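Jalico Home Help
Home Getting Started Set-up Guides Care and Cleaning Spare Parts Contact
Search the guides Go

Marikar Desk Lamp: Set-up Guide
Section 2. Placing, Clamping and Adjusting Your Lamp

By now you should have the lamp out of its box and the arm joined to the base post as shown in Section 1. If the arm still wobbles where it meets the post, please go back and give the collar another turn before you carry on, as it is much easier to reach now than it will be once the lamp is on the desk. Set aside a quiet half hour for the rest. Many of our customers tell us they like to do this part in the evening, when the room is as dim as it is going to get and you can really see what the light is doing.

Choosing the spot

1. Sit down at your desk the way you normally would, slouch and all, and put your hands where you do most of your work. That patch of desk is what we are lighting, so keep it in mind through all the steps that follow.

2. Pick the back corner on the side opposite your writing hand. Right-handed people will usually want the lamp at the left, and left-handed people at the right, so that the shadow of the hand falls away from the work.

3. Check the edge of the desk at that corner. The Marikar clamp opens to 60 mm and needs a flat underside to grip. If there is a drawer rail or a metal frame in the way, slide along until you find a clear stretch.

Note: A pale desktop bounces a good deal of light back up at you. You may find you are happy with a lower setting than you expected, and a mat under your work will soften things further.

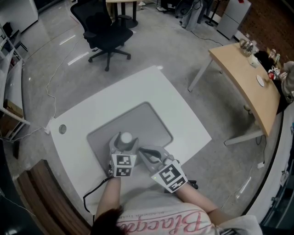 A gray mat on a white desk, with the work kept over the mat.

Fitting the clamp

4. Place one felt pad on top of the desk and the other underneath. Both are in the small paper envelope with the spare screws, which is easy to throw out with the packing (we have done it ourselves!).

5. Slide the clamp over the edge and turn the thumbscrew until it is snug, then give it one more quarter turn. Please don't use pliers.

6. Lower the post into the clamp until you feel it touch bottom, and swing the arm gently from side to side. The clamp should stay perfectly still.

CAUTION: Never mount the lamp on a glass desktop, or on a shelf edge that is chipped or coming apart. The weight of the extended arm can crack it.

Setting the height and brightness

7. Bring the lamp head to around 60 cm above the desk and tilt it so that you can't see the bulb from your chair. Taller people may need to tilt it a little more.

8. Plug in the lamp and press the dial once. It starts at its lowest setting. Turn the dial slowly to the right until your work looks clear and comfortable, then stop there for a few minutes and let your eyes settle before you decide you want more.

9. If you fitted the Fekgate warm bulb, allow it a moment to come up to full color. The bulb is rated for 2000 hours.

CAUTION: The metal shade gets hot after a long session. Move the head by the rubber tab only, and let the lamp cool completely before changing the bulb.

Tidying the cord

10. Run the cord along the back of the arm and press it into the two clips, leaving a loose loop at each joint so it can bend freely. Bring the rest down behind the desk, well clear of chair wheels and feet.

If the arm sinks slowly after you let go of it, the tension knob at the elbow needs tightening. Turn it a little at a time and try again. For anything more stubborn, write to Amna Khattak at our Ollby repair desk, and please mention which clamp came with your lamp. The desk is also open on Saturday mornings.

Next: Section 3. Changing the Bulb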